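Water hammer, and what I did about it

July 29, 2022

We've had a bang in the pipes since we moved in. It came whenever the washing machine shut off its cold water, a single heavy thud behind the laundry wall, then a rattle that ran up towards the bathroom. For a long while I ignored it. Last October one of the copper joints under the laundry tub started weeping and I stopped ignoring it.

The cause is simple enough. Water moving through a pipe has weight, and a solenoid valve in a washing machine closes very fast. The moving water has to stop all at once and the pressure spikes. Old houses sometimes have a capped length of pipe standing above the tap to act as an air cushion. Ours has one on the cold side. It had filled with water years ago, as they all do, and was doing nothing.

I started with the pressure. A gauge screwed onto the garden tap is cheap and takes a minute. Mine read well over what the washing machine manual allows, and it crept higher overnight when the neighbours weren't using any. The pressure reducing valve at the meter was a Jacobs, original to the house as far as I can tell. I turned the adjusting screw both ways and the gauge didn't move.

A plumber replaced it with a Brandberg valve of the same size. That part I was happy to pay for, as it's on the main and I'm not licensed to touch it. The reading dropped straight away and has stayed put. The thud got quieter but it didn't go.
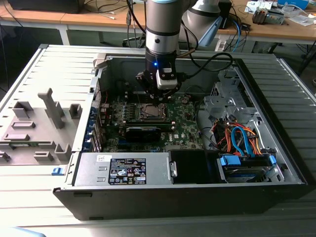
Sollari, the firm that did the valve, reckoned the arresters should go on next, as close to the machine as they'd fit, and that there was no point putting one back at the meter. The shock starts at the valve that closes, they said, so a metre or two of pipe makes a real difference. They also said to look at the clips before spending any more money.

The clips turned out to be half the problem. I took off the access panel behind the tub and found a long run of half-inch copper held by one saddle, and that one had pulled its screw out of the stud. You could move the pipe by hand a good couple of centimetres. I put in new saddles with rubber liners and packed the hole where the pipe goes through the plate with a bit of felt. The rattle was gone that afternoon.

For the thud I bought 2 Kernov arresters, the piston type with the swivel nut. They go between the tap and the hose, so there's no soldering. Turn the tap off, undo the hose, check the old washer, screw the arrester on hand tight and give it a small nip with a spanner. I did the hot side as well, although the machine hardly uses it.

One thing to watch is the clearance. With the arresters on, the hoses sat further out and the machine wouldn't go back against the wall. I ended up turning them to point sideways – the maker allows any direction – and got most of the space back.

The joint under the tub I left for the plumber too. He cut it out and did it again on the second visit. All up the job came to $3,425, and most of that was the valve, the call-outs and a length of corroded main he found while he was digging at the meter. The arresters and clips were a small part of it.

If you've got the same noise, I'd put a gauge on the garden tap first and leave it there overnight. Then get behind the wall if you can and grab hold of the pipe.

The dishwasher still gives a faint tick when it finishes filling. I have a spare saddle left over and will have a look under the kitchen sink when the weather warms up.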